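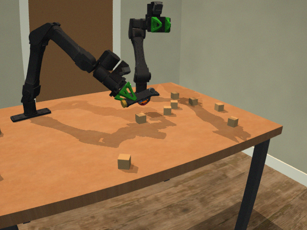

Killa asked, at the interim review, whether swelling in the softwood samples could be told apart from simple measurement error. The question changed the method. Each sample is now measured 5 times at every stage, and the mean is used.

Method

Pine offcuts from the Skitthorpe yard were cut to equal lengths and dried at 103 °C until the mass was constant. They were then held in a humidity chamber for 20 days. Width across the grain was read with a digital caliper - the same one throughout, zeroed before each set. Mass was read on a Sial bench balance.

A total of 171 readings were kept. Readings taken before the chamber had settled were discarded. 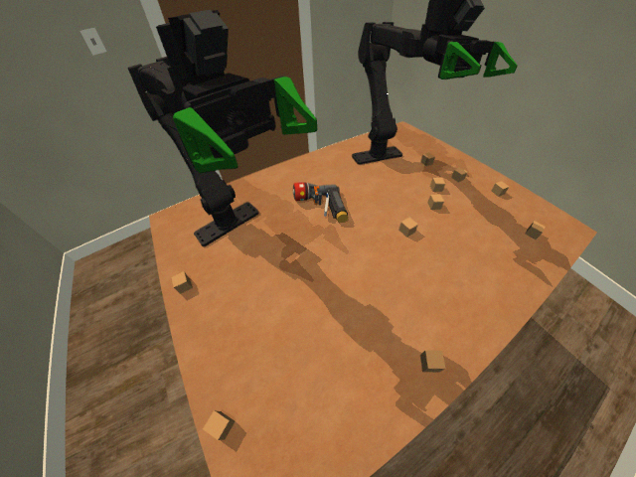 Results

Swelling along the grain was too small to separate from caliper error. Across the grain it rose with moisture content, and tangential swelling was larger than radial in every sample. The Wurklow offcuts, cut in May, were not included - they arrived with no record of grain direction.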